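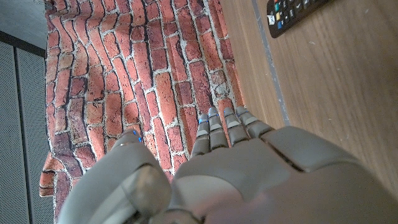

Sturedlow Allotment Society - minutes of the May meeting

The chair opened at half past seven and thanked everyone for coming out in such dreadful rain, and for the very welcome flapjacks. The account stands at £1,941 after the seed order from Sakent.

Water butts: it was agreed to buy 2 more for the lower plots, at a cost of no more than £400.
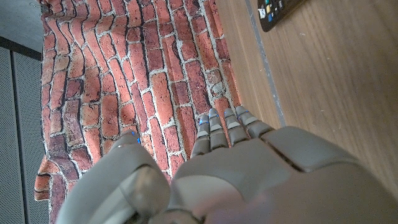

Brick-patterned material beside a light wooden surface.

Plot 9: the brambles have been cleared at last, and the plot will be offered to the next name on the list. There was a long and friendly talk on whether sheds may be painted. 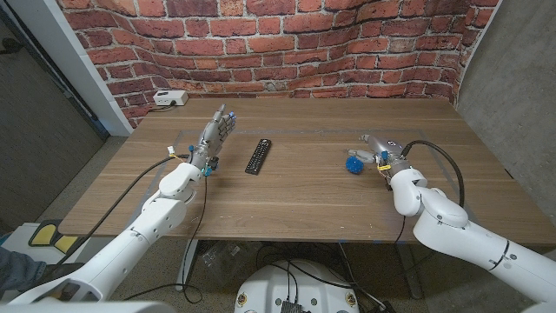

Iman Kamel said she would gladly see any colour at all, so long as the doors were kept shut in high winds. Agreed - and the meeting closed at nine.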